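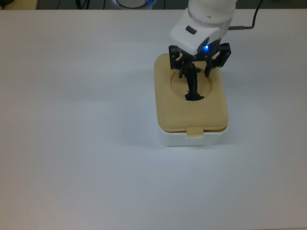 Section 3. Preparing the Work Surface and Storing Dry Goods

This section applies to every kitchen and pantry area operated under the Bamiretti household program, including the shared kitchens at Adeyemi House. Before any dry goods are portioned, the table must be cleared, wiped and allowed to dry. A pale, matte tabletop is preferred for portioning; grains and fine powders should be weighed in a bowl of a contrasting color. The storage container, with its tan lid resting on the white base, should be placed to one side of the table so that the larger part of the surface stays free for work. Cables and small appliances are to be kept beyond the far edge of the table and off the portioning area.

3.1 Before You Begin

Read the whole section once before opening any package. Check that the following items are within reach:

A clean, dry cloth
A container with a lid
Labels and a waterproof pen
A kitchen scale
The Gestater stock sheet for the current month

Wash and dry your hands. If you wear gloves, change them whenever you move from one kind of food to another.

CAUTION: Flour, ground nuts and milk powder may cause allergic reactions. Do not portion these items while a person with a known allergy is in the room.

3.2 Cleaning the Container

1. Remove the lid and set it down with the inner side facing up.
2. Wash the base and lid by hand in warm water with a mild dish soap. Do not use scouring pads.
3. Rinse both parts until no soap remains.
4. Dry both parts with the cloth, then leave them open to the air for at least 80 minutes.
5. Run a dry finger along the inner corners of the base. If any moisture is felt, repeat step 4.

NOTE: Rounded corners are easier to clean than square ones, but residue can still collect where the wall meets the bottom. Use a soft brush if needed.

3.3 Filling the Container

1. Place the empty container on the scale and set the display to zero.
2. Pour the dry goods in slowly. Stop when the level is two finger widths below the rim.
3. Record the weight on the stock sheet. The maximum weight for a single container is 2,000 grams.
4. Tap the side of the base gently to settle the contents. Do not press the contents down by hand.
5. Wipe the rim with the dry cloth.
6. Fit the lid and check that it sits level on all sides.

CAUTION: Do not add new stock on top of old stock. Empty and clean the container first, as described in 3.2. Older goods must be used up or moved to a smaller container with their own label.

3.4 Labeling

Each container carries one label, placed on the base and never on the lid. Lids are easily exchanged during cleaning, and a label on a lid may end up on the wrong food.

The label must show:

The name of the food
The date of filling
The use-by date printed on the original package
The initials of the person who filled the container

Dates are written in the form Jul 3, 2021. Numeric dates are not accepted, as the order of day and month differs among residents.

If the original package lists allergens, copy them in full. Do not shorten the wording.

3.5 Shelf Placement

Store filled containers in a cool, dry cupboard away from the stove and dishwasher. Heavier containers belong on the lower shelves. Leave a small gap between each container and the back wall so that air can move freely.

Goods with the earliest use-by date stand at the front. In the Usau kitchen, which has one deep cupboard in place of open shelves, use the left side for older stock and the right side for new stock.

3.6 Monthly Inspection

1. Open each container and check for clumps, odor, webbing or insects.
2. Compare the label with the stock sheet.
3. Discard any goods past the use-by date.
4. If insects are found, seal the affected goods in a bag and take them outside at once. Inspect every container on the same shelf.
5. Sign the stock sheet and return it to the folder.

NOTE: Completed stock sheets are kept for 13 months. Questions about record keeping should be sent to Amber Mellor. Requests for replacement lids or bases should be sent to Vinzenz Hofstetter, with the shelf position stated in the request.

Continue to Section 4, Refrigerated Goods.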